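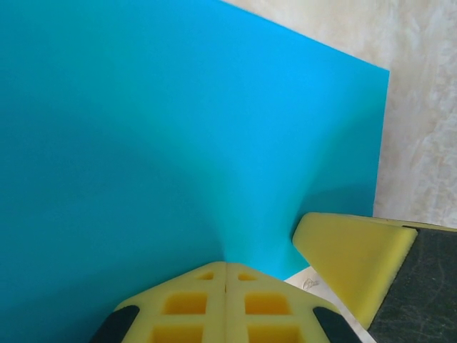

Cyan panel, top-right corner. Tone deepens toward the lower left.

10th September

Complaints register, Brestness district. Continued coding the student discrimination files for the Skasden review. Box 2 finished, 50 letters entered. Agnes Tosh is second coder.

Coding rules as they now stand:

Allegation and finding go in separate columns. The earlier sheet had one column for both, and a letter saying a pupil "was refused" leave for a religious holiday went in as established when the district had only opened a file. Eleven rows corrected.

Protected ground is entered as the complainant states it. If the district reply uses a different ground, enter that in the next column and leave the first alone. Gwynne Secondary replies tend to recast religion complaints as uniform matters. Flag G.

Retaliation is its own row, linked by file number. It was being lost under "other".

Agreement between coders on ground is good. On severity it's poor, mostly where a staff member is named and the principal's reply is missing. Agnes wants a "no reply on file" code in place of a blank. Agreed, added as 9.

File 1755 still open. Parent alleges detention was given for declining to stand at assembly prayers. The reply cites a Flinatthorpe board bylaw from 1934. I can't find the bylaw in the consolidated set issued in April, and the reply gives no section number. Written to the board clerk for a copy. Hold the row until it arrives.

To do:
re-run agreement on severity with code 9 in
check the G flags against the original letters
ask Skasden whether withdrawn complaints stay in the denominator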